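Forum > Robotik & Automatisierung > Messen, Vorführungen, Besuche

Thema: Tag der offenen Tür bei Fusarora, wer war dabei?

kabelsalat_54
6. März 2018
Guten Abend zusammen, ich hatte ja versprochen, ein bisschen zu erzählen, und nun ist es doch länger geworden, also holt euch ruhig erst einen Tee. Ich war am Samstag bei Fusarora, meine Schwägerin hatte mich mitgeschleppt (danke dafür!), und ich bin mit ganz heißen Ohren wieder heimgefahren. Der Andrang war riesig, an der Tür sagte man uns etwas von 600 Anmeldungen, und in den Vorführraum durften immer nur 20 Leute auf einmal. Wir standen also erst mal schön im Flur, aber es gab Streuselkuchen und die Leute waren wirklich herzlich.

Gezeigt wurde Palura, das ist deren Küchensimulation, in der zwei Roboterhände das Greifen üben sollen. Der junge Mann am Pult hat sehr geduldig erklärt, dass sie jede Aufgabe zuerst am Rechner durchspielen und erst danach an die echten Hände gehen, die nebenan hinter Glas standen.
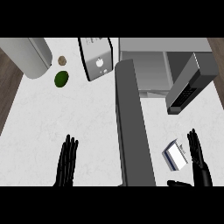
Was mir am meisten gefallen hat, war eigentlich die Fragerunde hinterher. Ein kleines Mädchen wollte wissen, ob die Hände auch kitzlig sind, und die Antwort fiel erstaunlich ernsthaft aus, es ging dann um Drucksensoren in den Fingerkuppen und wie schwer es ist, so etwas am Rechner nachzubilden. Ich hätte noch eine Stunde zuhören können!

Moosbart
Schöner Bericht, danke! Ich war in der Gruppe nach dem Mittag und muss leider etwas Wasser in den Wein gießen. Bei uns lief fast alles nur auf der Leinwand. Die echten Hände wurden kurz eingeschaltet, haben einmal auf und zu gemacht, fertig. Für 80 Kilometer Anfahrt hatte ich mir mehr versprochen. Eine gerenderte Küche kann ich mir auch zu Hause anschauen.

lötfee
Ach Moosbart, das finde ich ein bisschen streng. Die Simulation ist nun mal der Teil, an dem die Leute dort den ganzen Tag sitzen, und genau den wollte ich sehen. Eine kleine weiße Schachtel, die schräg auf der Arbeitsplatte liegt, klingt nach nichts, aber überlegt mal, von welcher Seite ihr die mit einer schwarzen Roboterhand anfassen würdet, wenn die Platte glatter Marmor ist. Mein Mann und ich haben darüber auf der ganzen Heimfahrt gestritten (er sagt von oben, ich sage von der Schmalseite).

Moosbart
Von oben natürlich, da hat dein Mann recht. Aber mein Punkt bleibt: Reibung und nachgiebige Pappe sind in der Simulation immer viel zu brav. Bei Ekinci haben sie im Oktober echte Kartons greifen lassen, da ging einiges daneben, und gerade dabei habe ich am meisten gelernt.

kabelsalat_54
Das mit Ekinci habe ich damals leider verpasst. Ich gebe dir insofern recht, dass ich die echten Hände auch gern länger gesehen hätte. In unserer Gruppe durfte man aber wenigstens Fragen dazu stellen, vielleicht hatten wir einfach mehr Zeit, weil wir so früh dran waren.

Bruveo_Fan
Weiß jemand, ob man die Folien irgendwo bekommt? Und lohnt sich das auch mit Kindern?

kabelsalat_54
Die Folien sollen noch auf die Seite kommen, ich schreibe es hier rein, sobald ich etwas sehe. Und mit Kindern unbedingt, nehmt aber was zu trinken mit, im Flur war es sehr warm.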